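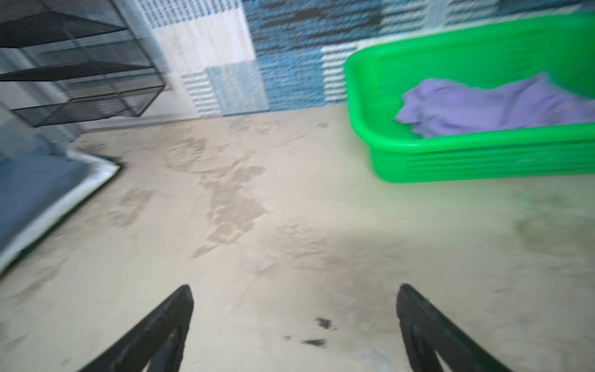

A green basket on the floor of the new laundry and folding room at Herrero House, Munik.

12 October 2003

HERRERO HOUSE OPENS ITS LAUNDRY AND FOLDING ROOM TO THE WHOLE STREET

The laundry and folding room at Herrero House in Munik is open! After a September spent shifting shelves, scrubbing and arguing cheerfully over where the baskets should go, the residents' association Jivon is delighted to invite neighbours from all over the quarter to come and use it, whether they live in the building or not.

The room is on the ground floor, to the left of the main stairs, and it will be open 365 days a year. Anyone living in the quarter can pick up a key card from the front office. It costs nothing to join, and there is a small charge per wash which goes straight back into soap, repairs and electricity.

People who knew the old store room will recognise the floor, which has been kept with all its stains and scuffs. The blue patterned wall has stayed too, in its patchwork of teal, navy, white and cream, and it is already the thing visitors talk about first. Black wire shelving gives folded washing somewhere to wait, and green plastic baskets with slotted sides are there for carrying things about.

"We looked at plans for covering the floor and painting over everything, and we kept coming back to how much we liked it as it was," said Leire Ortuño, who led the work for Jivon. "It's a room for doing jobs in. You can put a basket down anywhere and get on with it."

The idea came from a survey of the building last winter. Of the flats that replied, 33 said they had no good place to fold anything bigger than a pillowcase, and several people admitted to folding sheets on the stairs. Drying space came a close second, and the association hopes to turn to that next year.
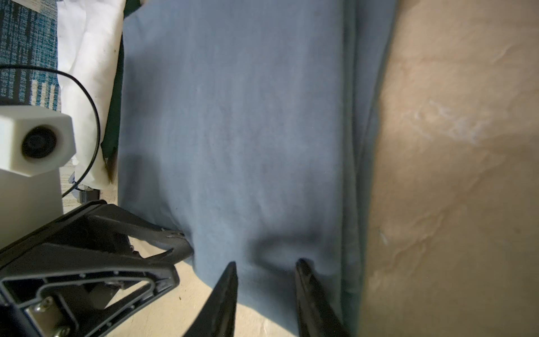
Big soft pieces are where most of us come unstuck, and so the first folding mornings will be given over to blankets, throws and large cloths. Vlastimil Říha worked in hotel linen for 11 years and has agreed to lead them. He likes to start by finding the long edge, doubling the cloth over on itself and getting that side straight before he touches anything else. Then he smooths out from the fold with the flat of the hand. Fitted sheets get a morning of their own, by popular demand!

"I have shown my neighbours this in the corridor many times," said Vlastimil Říha. "Now we have a proper place for it, and people can bring their own things and take them home ready for the cupboard."

There will be 4 mornings in the first series, each with room for a small group. Children are welcome with an adult, and odd socks are welcome on their own. Please bring at least one clean, dry item that has been annoying you.

Jivon is also starting a swap shelf for household fabric. Towels, curtains, tablecloths and offcuts in decent condition can be left at the front office, washed and folded, and anyone may take what they can use. Whatever is left at the end of each month goes to the sewing group at Plindoseo, which has been turning old cotton into shopping bags and cushion covers and is always glad of more.

"I'm really looking forward to the swap shelf," said Vega Segura, who runs the sewing group. "Half the fun is not knowing what will turn up."

The association would like to thank everyone who lent a hand, a bucket or a car, and Jérémie Brunet in particular for putting the shelving together twice.

To book a place on a folding morning, or to ask about key cards and the swap shelf, please call in at the front office of Herrero House and ask for Deming Shao. Press visits are welcome by arrangement.

ENDS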